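Equipment spending, April

The Follthorpe site has now ordered 17 of the 20 hand-held grippers in the approved budget. The last three are on hold until Andreadis confirms the new price for finger sets. Their first quote was good through March and we missed it by two days. The difference should fit inside the spares line, but I would like that in writing before we commit.

Cloth handling is the task using up the most table time, and fingers wear faster on it than we planned. I am asking to move part of the travel money into spares. Travel to Farkisau is finished for this year, so nothing else is affected.
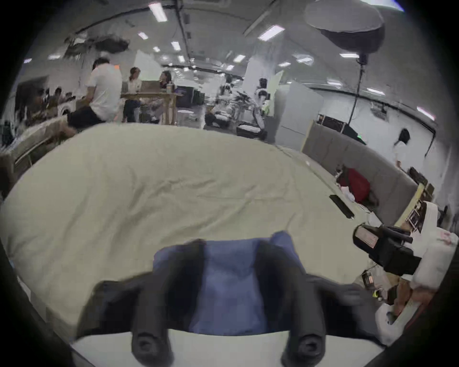 Cloth spread on a work table, seen from the hand-held gripper. Humanoid robots on the far side of the room.

No purchase of further humanoids is proposed in this period. The Sterka lease offer is still open, with service included, but it runs for 3 years and our funding does not. I have asked for a shorter term.

Still to be bought: storage shelving, a second softbox light, replacement cable. Quotes for the shelving are in. The revised budget table will follow once Andreadis replies.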